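Trees and the Story Inside Wood

Prepared for young readers by the Education Office of the Tranusthorpe Museum of Natural History

A tree is a living thing that keeps a record of its own life. It does not use words or numbers. It adds a new layer of wood each year, and each layer stays in place for as long as the tree stands. People who study these layers can learn how old a tree is and what the weather was like long ago.

## How a tree grows wider

Just under the bark of every tree is a very thin layer of living cells called the **cambium** (say "KAM-bee-um"). The cambium has an important job. During the growing season, it makes new wood on its inner side and new bark on its outer side. In this way the trunk becomes a little wider every year.

In spring there is usually plenty of water, and the tree grows quickly. The wood made at this time is often lighter in color. By July, growth in many trees has begun to slow down. The wood made in late summer is packed more tightly and often looks darker. In winter, growth stops. One light band and one dark band together make one **annual ring**.

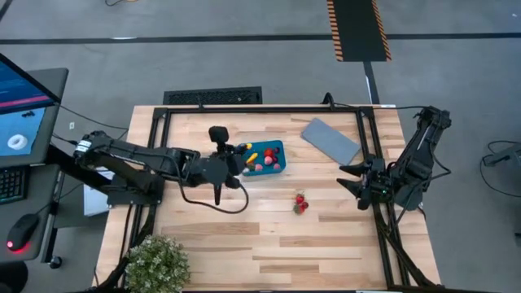
Rings are easiest to see when a trunk is cut straight across, like a slice of cucumber. Most wood in homes and schools has been cut the other way, along the length of the trunk. Rings cut in this direction appear as lines, and these lines are part of what we call the **grain**. A butcher-block table has grain of this kind, running in long strips over the top. To make a butcher block, workers glue many narrow pieces of wood side by side and then sand the surface smooth. Each piece may come from a different part of a tree, or from a different tree altogether, so the lines in one strip seldom match the lines in the next.

## Heartwood and sapwood

The outer part of a trunk is called **sapwood**. It carries water from the roots up to the leaves through tubes that are far too small to see without a magnifying glass or a microscope. As the tree grows older, the wood in the center stops carrying water. It becomes **heartwood**. Heartwood helps to hold the tree up, and in many kinds of tree it is darker than the sapwood around it.

One board can contain both kinds of wood. This is one reason that pale and dark colors may be found close together in the same floor or tabletop.

## What the rings can tell us

Scientists who study tree rings are called **dendrochronologists** (say "den-dro-kro-NOL-o-jists"). They look for the following signs:

- **Wide rings.** The tree had a good year, with enough water and sunlight.
- **Narrow rings.** The tree had a hard year. There may have been a drought, or insects may have eaten many of the leaves.
- **Dark scars.** A fire may have burned part of the trunk. The tree then grew new wood over the injury.
- **Light and dark bands side by side.** The tree grew quickly in one part of the season and slowly in another. 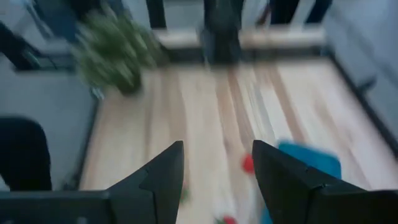 ## Must a tree be cut down to be studied?

No. Scientists use a hollow tool called an **increment borer**. It removes a sample of wood about as thin as a drinking straw, and a healthy tree can usually close the small hole by itself.

The museum's tree specialist, Joaquín Rivadeneira, took a sample of this kind from the old oak at Sowa Park. He found 300 rings. The oak was already growing before there was a town at Tranusthorpe.

## Activity: Count the rings

Ask an adult to help you find a tree stump or a slice of a log. You will also need a pencil, some paper and a magnifying glass.

1. Find the small circle in the center. This is called the **pith**.
2. Count outward, one dark band at a time, until you reach the bark.
3. Make a pencil mark on your paper for every tenth ring.
4. Look for the widest ring and the narrowest ring. How old was the tree when it made each one?

The slice in the Idunano Gallery has 13 rings and may be touched. School groups may visit the gallery on Tuesday mornings – please ask your teacher to write to the Education Office before the visit.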